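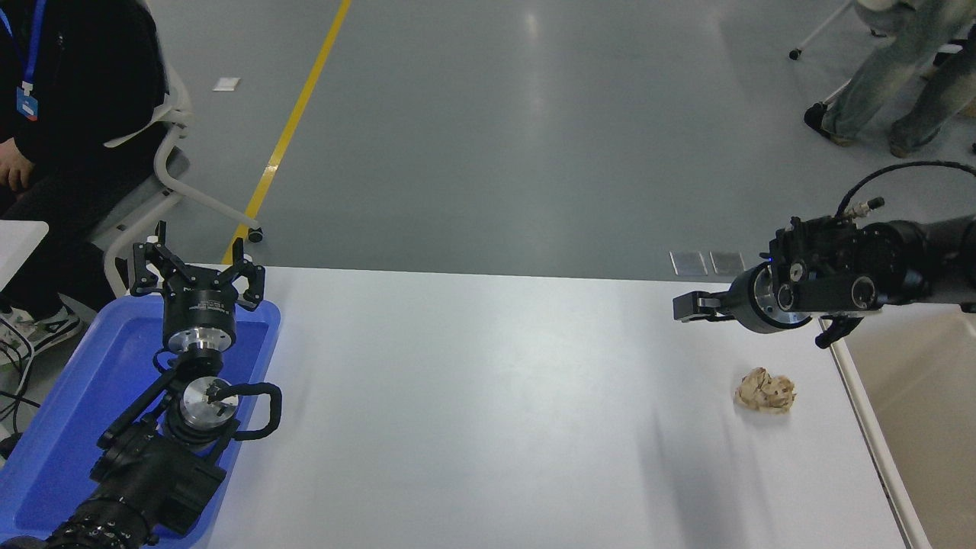

*Crumpled tan paper on the white table, blue tray at the left end.*

**Void fill: crumpled by hand or bought on a roll?**

**kestinar_bench** – October 26, 2023

Looking for opinions on tan paper as void fill for small cartons. Contents are glazed ceramic, single item per carton, 364 g each. At present I tear a sheet, crumple it into a ball and pack the corners first, then the top. The ball in the photo is typical of how tightly I do it.

Two questions. Is that too tight? And is a white table a poor choice for packing? Mine is matt and I find scraps easy to spot, but a mate reckons it will mark.

---

**Hung_Hua**

Too tight for ceramic, in my view. A hard ball carries load at a few contact points and has little travel left in it. Crumple once, stop, and let it spring back. If you can close your fist over it and feel no give, open it out and start again.

The table is fine. Matt white marks from carton staples and tape knives, so use a cutting mat.

---

**drop_test_dave**

Disagree on the density. Loose paper settles in transit and you end up with a gap at the top. I did 6 drops per carton with loose fill and the same with firm fill, and the loose ones had the item against the wall by the fourth drop. Firm in the corners, looser over the top.

---

**Hung_Hua**

What paper weight? Light stock settles, heavier kraft much less so. Without that figure the comparison doesn't say much.

---

**drop_test_dave**

Fair. It was the light stuff from Horar, whatever they were sending out that month. I'll repeat it in November with a heavier grade.

---

**Thinh_Ly**

Either method works if the item is wrapped first. Fill is there to stop movement and the wrap protects the glaze. Bare ceramic against creased paper will pick up scuffs on a long road leg.

Also consider keeping offcuts in a tray at one end of the table. Reused paper is softer along the old creases, so I keep it for the top layer only.

---

**kestinar_bench**

Thanks. Items are wrapped in tissue, one layer. I'll go to two and crumple less. Dave, please post the carton size along with the paper weight when you rerun it – mine are fairly shallow and I suspect that matters.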